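I've run this exercise with a few leadership teams now, and I keep getting asked how to set it up, so these are my notes. You need a room, 20 blank cards, a stack of sticky dots and a couple of hours. I like a 10 a.m. start - people are awake and lunch is close enough to keep things moving.

## Before the session

Ask everyone to send you the projects they think IT should fund next year. Don't edit them! Just write one per card, in their words. My friend Ea Kragh adds a rough cost on the back, and I've started copying her (it makes the second round much livelier).

Book a room with a long wall if you can. Tables work too, but folks end up reading cards upside down.

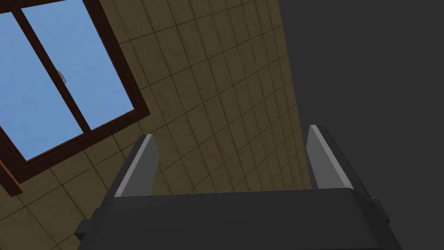 ## Round one: spend the money

1. Give each person 100 points.
2. Let them put points on any cards they like, in silence. Five minutes is plenty.
3. Add up the totals and line the cards up from highest to lowest.

With four players you've got 400 points in play, and I usually find that 80 of them land on one card.

## Round two: cut it

Flip the cards and show the costs. Now the group has to drop half of them, and this time they can talk. Stay out of it as long as you can stand to. If one person is steering everything, ask the quietest player to name the next card to go.

Take a photo of the final order before anybody tidies up, and send it out the same afternoon.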